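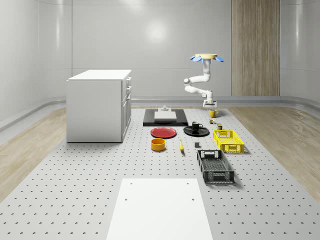

Your broadband firm should ask before it sells your evenings

By Nadiia Dovhaniuk

In November my broadband provider, Ondier, changed its privacy notice. The new version runs to 48 pages. On page 40 it says the company may share "household usage patterns" with its advertising partners unless the customer objects. I pay Ondier every month and have done for years. I had no email about the change and no letter. I found it while looking for the number to report a fault.

To object, I had to log in, open the billing section, choose "communications", and then fill in a form that asked for my account number, which was not shown on that page. It took four attempts. The last one produced a message saying my request would be dealt with in due course.

I don't think this is consent. Consent means someone asks you a question and you answer it. A setting that is switched on without your knowledge, in a part of the site you have no cause to visit, is a decision made by somebody else.

The usual defence is that the data carries no names. Ondier's notice says each household is given a number and that partners such as Tekum see only the number. But a household is a small group. If the record shows when the first phone wakes up in the morning, when the house goes quiet, which nights the television is streaming until two and which weeks nothing is used at all, then a name adds very little. I would not hand that list to a neighbour.

Najwa Matar, who lives on my street and works nights, objected for a different reason. Her pattern of use looks odd to a computer. She began to see adverts for sleeping tablets and short-term loans. She can't prove a link, and neither can I, and the company will not say what it passed on. That is a fair complaint in itself.
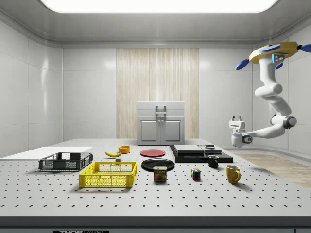

What a fair rule would look like

The sharing should be off until the customer turns it on. The question should be put on its own, in a message that fits on one screen, and saying no should take the same number of clicks as saying yes. Anyone who has said yes should be able to see what was sent and to whom.

Firms say hardly anyone would agree under those terms. They may be right, but it seems a strange argument for carrying on. If the income matters that much, they can offer a cheaper tariff to those who accept and let people choose. Stonulska, a smaller provider, has done this in two towns. More than 753 households have signed up there, and I have no quarrel with any of them.

My own request was confirmed after three weeks. The confirmation did not say what had been shared in the meantime, so I have written again to ask.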